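Section 2. Working Alongside the Counter Unit

2.1 Before the shift

1. The shift attendant signs in at the Drumholm panel and confirms that the unit is in Standby.
2. Clear a path of 40 inches on the attendant's side of the counter.
3. Leave dishes, jars and small appliances where staff normally keep them. The unit is expected to work in a kitchen as people use it – do not tidy the counter on its behalf.

NOTE: Attendants no longer set out breakfast items by hand. Their duties are now to select the task, watch the first run and record any stop. 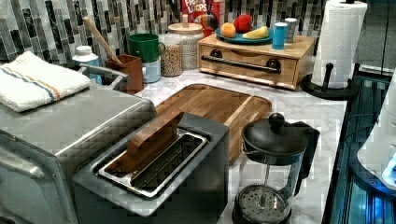

2.2 Starting a task

4. Select the task on the panel and press Start. The arm moves at reduced speed for the first 2 minutes.
5. Stay within reach of the stop button until the speed indicator changes.
6. If an item is dropped or missed, press Pause. Do not hand the item to the arm.

CAUTION: Keep hands off the counter while the arm is moving. Glass items must be handled by staff only after the panel shows Paused.

2.3 Changes to staff duties

Time released by the unit is assigned by the shift lead, Ottavio Barbieri, and is entered on the duty sheet as regular work. Stops are logged under code 275 – they are not counted against the attendant.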